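Sorting the small stuff: trays on a tabletop
Talk for the Wednesday lunch group, Asby building
Speaker: Mebrat Tefera. Time: 30 minutes, then questions.

Opening (2 minutes)

Say hello, thank Tekle Assefa for setting up the projector. Ask who has a drawer at home they don't like opening. Wait for hands.

My subject is the small stuff. Plug adapters, timers, erasers, odd blocks from games. Big things get put away because they are in the way. Small things stay out for months.

Slide 1 - Start with a clear surface

Pick one table. Push the lamp into a corner and leave it there, you want the light. Everything else comes off before you start. Trays go along the back edge, side by side, so the front of the table stays free for working.

Use shallow trays. I used deep boxes from Abdella for a long time and things went to the bottom and stayed there. With a low rim you can see what you have from your chair.

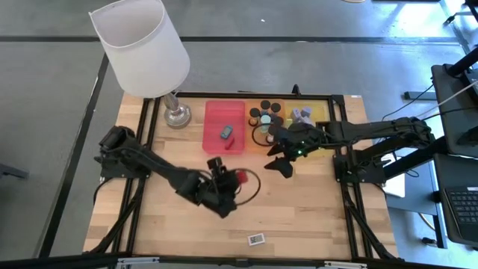 One color per kind of thing. I go pink, orange, yellow, left to right. The colors don't mean anything, but they have to stay in the same order. Kiros Araya moved mine once and I put things in the wrong tray for a week.

No labels at this stage. If you write "adapters" on a tray before you have sorted, you will argue with yourself over everything that is nearly an adapter. Labels come at the end, if at all.

Slide 2 - What goes with what

Two ways to group. By use, or by shape. I was taught by use. For small things I now go by shape first, and here is why (slow down here).

Sand timers. Standing on their caps they take up very little room, and they keep each other upright. Lay them down and they roll. So timers go together, standing, in the middle tray, even if one belongs to a board game and another to the kitchen. Sort out the owners later.

Adapters. They lie flat, prongs out to the side. Don't stack them. Two in a yellow tray are easy to tell apart by color, and you can see the slots and prongs without picking them up.
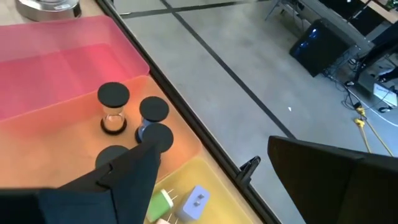 Check each timer before you keep it. Turn it over, watch the sand, compare with a clock. Sem De Smet tested his and the 90 second one was fine, the others he gave away. Same with adapters - if you can't say what it plugs into, it goes in a bag with a date on it.

Slide 3 - Stopping

8 things per tray is my limit. More than that and it's a drawer again.

Stop when the table is done. Don't start on the shelf.

Mention the handout, copies by the door. Cyprian Nowicki has the spare trays if anyone wants to borrow a set in July.

Questions.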